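Site visit: Tralov flexible packaging and pouch works

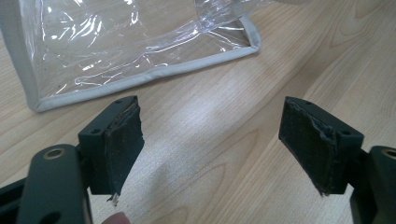 The Tralov works opens its sewing and welding halls to outside visitors twice a year. I attended the April session, which began at 8:30 a.m. and ran until early afternoon. The group was mostly buyers and two people from a testing house. Obadia Nyamweya, the production manager, led the tour. Katalin Medve joined us for the quality section.

The plant converts clear PVC film into pouches, document sleeves and zippered bags. Film arrives on rolls and is conditioned for 24 hours before cutting. Medve gave the reason as shrinkage: film that comes off a cold truck and goes straight under the knife can end up short along the machine direction, and the error shows at the corners once the binding is on.

Cutting is done on two flatbed tables. The older one is a Stuvetti with a drag knife, and it still handles most of the short runs. Blade changes are logged by cut length. Nyamweya said the newer table is faster on paper but loses the advantage on orders under 1000 pieces, where loading and nesting take up most of the time.

The welding hall has 11 stations, all high frequency. Seams are peel tested at the start of each shift and after any electrode change. I asked for the reject rate and was told it is not given out. The scrap bins were labeled by gauge, and clean offcuts go back to the film supplier for regrind.

Binding took up the longest part of the visit. Fabric strip is folded over the raw film edge and lockstitched through both sides. Straight runs are simple. Corners are cut to a radius because a folded tape will not lie flat around a square one. Elibariki Mosoti, who supervises the line, showed the effect of stitch length on a test strip. With short stitches the needle holes perforate the film and it tears along the line under load. The line runs a longer stitch with a coated presser foot, as bare metal drags on vinyl.

Product code 755 was on the line that morning, a flat pouch with a bound edge. Finished pieces are stacked with tissue between them. Clear film marks easily and takes a set if it is stored folded, so the cartons are sized to the flat dimension.

The warehouse section was short. Stock is held away from the heating ducts and rotated by roll date. Rehema Athumani covered the change to a non-phthalate plasticizer. The new film is slightly stiffer at low temperature, and the weld settings had to be redone for every gauge.

Parking is at the north gate. Closed shoes are required and hearing protection is supplied. The presentation handout has the gauge table but leaves out the weld settings.

Related visits
Okoth Thread and Tape: dye house and winding floor
Rarkska zipper plant, part 2
Notes from the spring packaging fair
Huguette Sandhu on reading a film data sheet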